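How many sim demos do I need before the policy stops being dumb? (pick and place, cluttered table)

Asked in: Learning from demonstration
Tags: simulation, teleop, data collection, wrist camera

Hi all, long time reader, first time asking. I'm trying to teach an arm to pick a named thing off a messy table, all in simulation for now. I drive the arm with a cheap 6-DoF mouse, record the wrist camera plus the joint states, and train a small image-conditioned policy on whatever I've got at the end of the week. My setup is a Romitz scene generator (it drops random objects on a flat tabletop and lets them settle) and Drorkix for the recording.

So far I have 1000 demos. That sounded like a lot when I started and it took me most of December! When the target is sitting by itself, the policy does great. When the target is anywhere near other stuff, it hovers, dips a little, drifts off to the side, and closes on air or on the neighbor. Training loss looks fine. Validation loss looks fine too, which is the part that's driving me up the wall.

Things I've already tried:
Bigger image encoder (slower, same behavior)
Random lighting and table color (maybe a tiny bit better?)
Training twice as long (worse)

My question is basically, do I go and record another 1000 of the same, or is something wrong with how I'm collecting? I really don't want to burn another month on it and land in the same place. Also if anyone has opinions on whether to keep the wrist camera or add a fixed one, I'm all ears.

Thanks in advance!
kerr_fan_22

3 answers

Answer from tblock (accepted)

Don't record another thousand of the same. I did precisely this on a bin sorting project and all I got was a bigger folder.

First thing I'd check is what your demos look like as a group. Open up fifty of them at random and jump to the moment right before the fingers close. If your generator is anything like mine, most of the objects settle well apart, and if you're picking targets by hand you're going to choose the easy ones without noticing. I sure did. I'd sit there with my coffee and go for the lonely block in the middle of the table every single time, because it's satisfying and it takes four seconds. Then I wondered why the thing couldn't handle a pile.

What fixed it for me was taking the choice away from myself. The script picks the target and shows me the name, and I have to go get it even if it's wedged between two other things. I also had it weight the draw toward objects with close neighbors. My demos got slower and uglier, and the policy got a lot better with way fewer of them.

Second thing, your validation split. If you split by frame, or if neighboring episodes share a layout, then your validation loss is telling you next to nothing. Split by layout. Every episode that came from the same drop goes on the same side of the line. Your number will probably get worse and that's good news, it means you can finally see the problem.

Third, record some recoveries. Start the gripper off to one side, or a bit too low, and drive it back to a sane approach. Your clean demos never show the policy what to do once it has drifted, so when it drifts it just keeps going. I aim for one recovery in every 4 episodes. No science behind that number, it's just where I ended up after a lot of fiddling.

Keep the wrist camera. Add the fixed one if your disk can take it.

Answer from dvd_rack

just use more domain randomization, worked for me. 1000 is not that many

Comment from kerr_fan_22: Randomizing which part though? I've got lighting and table color already.
Comment from dvd_rack: textures, camera angle, everything. turn it all up

Answer from Marjorie Staniforth

I agree with most of what tblock wrote, so I'll only add the bits I'd do differently. We collect this kind of thing on the Kerr arm at work and I've been through the same hovering business more than once (it has a nickname in our office that I can't print).

Look hard at your wrist view at the height where you start closing. People tune the camera so that the whole table looks nice from the home pose and then never check it again. Down low you lose a lot. Things near the fingers go soft, they overlap, and half of them run out of view. If you can't tell which ball is which in the picture, your policy has no chance, and it'll do the average of all the guesses, which looks just like hovering and drifting off to the side.

I saved one from my own Trindico scenes last Saturday when I was cleaning out old episodes, and it's a pretty good example of what I mean:

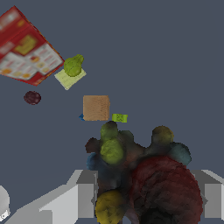 Wrist view, gripper low over the pile. The wooden cube is easy to read, the stuff between the fingers is mush.

If I asked for the cube there, I'd trust the policy. If I asked for the olive-green ball, with the bigger yellow-green one right beneath it, I wouldn't, and I'm not sure I'd trust me either! So I went through my episodes and tagged each one by whether I could point to the target in the wrist image at close height. Tedious, yes, it took me an evening and a half. But once I plotted success against that tag, the failures were nearly all in the "can't really tell" group, and then I knew where to spend my time.

What I changed, in the order I'd do it again:

Raised the render resolution for the wrist camera only. I left everything else alone so I could see what that did by itself.

Gave the policy a short history, 14 frames in my case, so that it still has the clear view from higher up when the close view goes bad. This helped more than the resolution did.

Slowed down my own descent. I'd been diving at the table like a seagull, so there were hardly any frames in the middle heights. Now I pause a touch on the way down, at different heights, and the demos cover that stretch much better.

On tblock's recoveries, I'd keep them in a separate folder at first and mix them in at training time. If you bake them in and the ratio is wrong, you're stuck sorting them out later. Ask me how I know.

And on "turn it all up" from the other answer, please go easy on the camera angle. A few degrees is fine. I cranked mine once and spent a week chasing what I thought was a calibration bug.

Comment from kerr_fan_22: Okay, I just went through thirty of mine and I'm embarrassed, almost every target is an object standing all on its own. And I can't identify half the round things in the close frames either. Going to do the scripted target thing tonight and the history thing after that. Thank you both!

Comment from Marjorie Staniforth: Do them one at a time and write down which run was which. Let us know how it goes.

Comment from tblock: +1 on the history frames, I hadn't thought of that. How are you padding the start of the episode?

Comment from Marjorie Staniforth: Just repeating the first frame. Lazy, but it's been fine so far.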